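Strawberry Walls Are Back at Durkwood

The September pattern swap at Durkwood brought in 500 rolls of leftover wallpaper and a whole lot of happy shoppers, and if you've been waiting for a reason to stop painting everything white, this was your weekend! Doors opened at 9 a.m. and the fruit prints were the first to go, with strawberries out in front by a mile.

Glória Serrano, who runs the swap with Fatima Cele, has been collecting fruit papers for years and brought a good part of her own stash (the lemons went fast too, and a very odd pear). She loves a strawberry print best in a small space, a pantry or a sewing nook or the back of a closet, where it can go on every wall and nothing else has to compete with it. "Put it on one wall and it looks like you ran out," she told us. "Go all the way around the corner and it's a garden."

Her other tip is to lay a quieter print on the table. Big red berries with green caps on soft pink paper have plenty to say already, so a white cloth with gray ferns and leaf sprigs gives your eyes somewhere to land and still keeps the whole thing leafy and fresh.
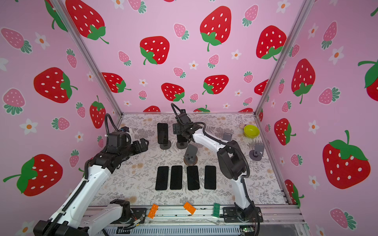
Mavside Home News, Issue 179

Small white flowers with orange centers fill the gaps between the berries on the pink paper, and they're a lovely color to pick up elsewhere in a room. A cushion, a mug, the edge of a shelf, whatever you have. The paler pink berries wear teal-green caps, so teal works as well, and Fatima is already planning a set of teal drawer knobs to go with hers.

Over at the cloth tables, Tomás Marinho was measuring and cutting all morning and barely got a coffee. Ferns and sprigs were the big sellers, mostly in gray, and several people came back for a second length after trying the first one against their wallpaper in the daylight by the door. He suggests buying enough for a generous hem and washing the fabric once before you cut.

The swap raised $1471 for the Durkwood craft room, which will go toward new cutting mats and a proper pasting table (the old one wobbles terribly). Teresa Patrício is taking names for a beginners' paper-hanging class, with a corner to practice on and all the paste you could want. Bring an apron and an offcut at least as long as your arm.

Unclaimed rolls can be picked up at the Durkwood front desk until 4 p.m. any day this month. There are still a few lemons.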